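A Slipped Marker Is a Safety Matter

When a gripper drops a glass, the people who run the project write down "grasp failure" and move on. The jaw closed too early, or too wide, or the glass was set down too near the edge. Those are the causes on the form, and one of them gets picked. I think the form is wrong, and I think the habit of mind behind it is going to hurt somebody once these machines are working in kitchens and living rooms with people standing next to them.

The case I have in mind is the one at Skudport, where I work on the review side. We had a household handling policy, trained under the project name Fang, that was supposed to pick up small containers from a low table and put them into a divided box. It did well for months. Then a new batch of training material went in, and the arm began closing its jaws short of where they should have closed. It wasn't short by much. On a plastic cup you would never have noticed. On a glass jar it meant the tips met the curve of the glass and pushed, and in one test in November the jar went off the table and broke on the floor on the side where the operator's feet were. The operator had shoes on and was not hurt. The entry in the log said "grasp failure, object dropped, area cleaned."

It took 17 working days to find out what had happened, and most of that time was spent looking at the arm. The arm was fine. The joints were checked, the wrist was swapped, the jaw pads were replaced and then replaced again. What was off was the material the arm had learned from. On one set of hand-held grippers, the kind a person carries around a room while doing ordinary chores so that the motion can be recorded, the marker cube had worked loose in its mount and turned a little. The software that works out where the jaw tip is does so from the cube. If the cube has turned and the software doesn't know it, every position it writes down is off by the same small amount in the same direction. The person doing the chore sees nothing, since their own hand and eye put the jaw in the right place every time. The recording says otherwise, and the recording is what gets kept.

There were 2366 recordings made with that gripper before anyone took it out of use. It came back from the rooms at the end of each shift, got wiped down, got charged, and went out again. The check that would have caught it was on the sheet. It said to confirm the cube was seated. People confirmed it by looking at it, and a cube that has turned a few degrees looks like a cube.

I don't blame the people holding the grippers, and I would like the rest of this to be read with that in mind. The work is done bent over somebody's coffee table for hours, with both hands full, in rooms laid out for living in. A collector has the table to think about, and the cable, and where their feet are, and whatever is breakable within reach. Asking the same person to notice a tiny rotation in a block fixed to the side of the tool is asking for something that people are bad at. A fixture can do it. You set the gripper into a block that only accepts it one way, the tracking reads the cube, and the number is either right or it isn't. We have two of those fixtures now. They were not expensive.

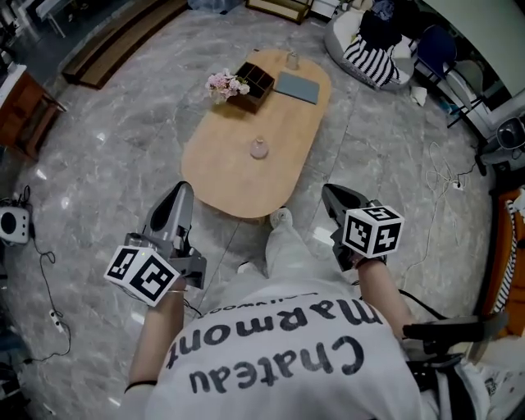

What the incident report left out

The report runs to 9 pages and I have read all of them more often than I wanted to. It is a careful report about a robot arm. It covers joint temperature, firmware, the lighting in the test room and the make of the jar. The hand-held gripper comes up on the last page, under "contributing factors," with one line recommending "improved inspection." There is no owner for that line and no date on it.

I would have put it on the first page. The jar did not fall because of anything that went on in the test room that morning. The fault had been sitting in the data for weeks, and it had passed through a quality step run by our contractor, Mevow, and a second quality step run by us. Both steps looked for missing stretches of video, lost tracking and shaky motion. A turned cube gives you none of those. It gives you clean, steady, complete recordings that are wrong.

When a part of an industrial machine can drift out of true and cause harm without any sign of it, we normally treat that part as a safety part. It gets a serial number, a calibration record and a date after which it can't be used. The gripper in a collector's hand gets none of this at most of the shops I have dealt with, because it is thought of as recording equipment. It is closer to a torque wrench. If a torque wrench reads low, every bolt tightened with it is suspect, and any decent garage can tell you which wrench was used on which wheel.

We couldn't do that at first. The recordings carried the session and the room but not the tool. To find the 2366 we had to go back through sign-out sheets, and where the handwriting gave out we had to compare the recordings themselves, looking for the offset. I am fairly sure we got them all. I would not swear to it, and I don't think "fairly sure" belongs in a safety file.

The objections

I have heard two serious arguments against treating the collection tools this way.

The first is cost. Gretach, which supplies the grippers, makes them light and cheap on purpose so that a lot of them can be out in a lot of homes at the same time. Put a calibration step at the start and end of every session and you lose part of each day. I accept that. We measured it, and with the fixture it comes to 2 minutes at each end. Against that, set the weeks of engineering time spent taking a healthy arm apart, plus the retraining, plus the recordings thrown away. The people who make the cost argument are usually counting the minutes and leaving out the weeks.

The second is that small errors wash out. With enough grippers and enough rooms, the thinking goes, one bad tool is averaged away by the good ones. That is true of random error, and it is a fair point in general. It did not hold for us. The bad gripper had been used mostly for the glass and small container tasks, and it made up a large share of what the policy knew about glass. Tools don't get spread evenly over tasks unless somebody spreads them. A collector who likes a certain gripper keeps using it, and a task that goes well in one home gets repeated there.

There is a third argument, which I take less seriously but hear more often. It says the real protection should be on the arm: limit the force, add a sensor in the jaw, stop when the contact feels wrong. I am in favor of all of that. Our arm had a force limit and it worked as designed. The push that sent the jar off the table was well under it. A light jar near an edge doesn't need much of a push, and a force limit set low enough to protect it would stop the arm from picking up a full one.

What I would change

The cube should be pinned so that it can't turn without breaking something you can see. A glued or friction-fit marker has no business on a tool whose recordings will steer a machine near people. Gretach has said that a pinned mount is possible, and buyers should ask for it and be ready to pay for it.

Every recording should carry the serial number of the tool that made it, for both hands, written by the software and not by a person at the end of a shift. Left and right get swapped on paper more than anyone likes to admit.

The fixture check should be done before the first recording and after the last one. If the last check fails, everything since the previous good check is held until someone has looked at it. This is the part that managers dislike, as it means a whole session can be lost through no fault of the person who did it. Collectors paid by the recording should be paid for held sessions in full. Otherwise we are giving them a reason to be quiet about a gripper that got knocked against a table leg, and the next fault will take even longer to find.

And the incident form should change. "Grasp failure" describes what the arm did. It should sit in the box for what happened, with a separate box for where the arm learned to do it, and the form should not close with that second box empty. I asked for this after the jar. The new form is in draft, and the old one is still in use in the test room.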